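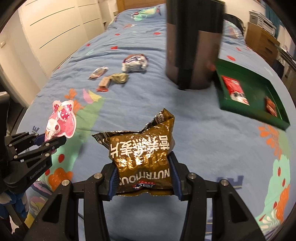

A gold-and-brown snack bag with "NUTRITIOUS" in white capitals.

Luvum ran for 32 episodes on local stations, and most people who watched it remember the theme song better than the plots. The puppet show followed a family of moles who kept a post office under the town of Gratdale. Each half hour had two stories and a song.

The moles were hand puppets, worked from below a raised set. Kontogiannis, the small studio behind the show, built 17 of them for the first season and reused the bodies with new heads for the second. That is why the mayor and the baker wear the same vest.
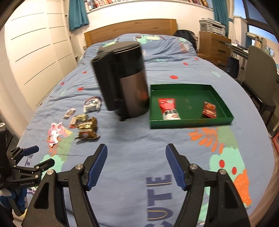 Amna Memon remembers the second season as the better one, "mostly for the Curncombe episodes — the flood story scared me, and I watched it every time it came on."

Those episodes are also the hardest to find. A disc set came out one June in a run of 300 copies, and it left out the flood story. Used sets still turn up, usually without the booklet.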